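Clusstead Snack Label Set — data card

12/15/25
By the Clusstead maintainers

## What it is

A table of 1,954 ingredient labels, typed up from packaged snacks and drinks sold in corner stores. One row per product. The columns are name, maker, net weight, ingredients in the order printed, and allergens. There is a notes column too, which we meant to keep short.

The labels came from 4 towns, mostly Tarna, where the store on the corner was patient with people reading the backs of things and buying one pack of gum.

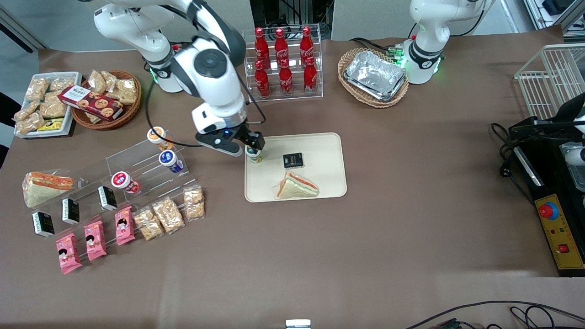
Weights are in grams. If the label gave only ounces, we converted and put `oz` in the notes. If it gave neither, the cell is blank — please don't fill it with a zero, as one early user did, and then write to us about weightless crackers.

## Known problems

- Spelling is kept as printed. "Flavor" and "flavour" both appear, sometimes on the same pack.
- "Natural flavoring" shows up in more than 1,000 rows and means whatever the maker wants it to mean.
- Zwahlen changed its recipes halfway through, so its products may appear twice. Look for `old` in the notes.
- The 200 Cellesard rows were typed from faded labels. Treat the allergen column there as a rumor.

Don't use any of this to decide what is safe to eat. Read the pack in your hand.

## Files

`labels.csv` is the one you want. `labels_old.csv` is the one you'll open first.
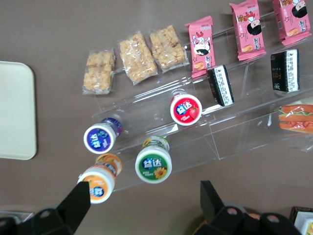 **Can I add labels from my own town?**

Send them in the same column order, with the ingredients typed exactly as printed, and we'll merge them in January. Rows with the ingredients put in alphabetical order will be sent back.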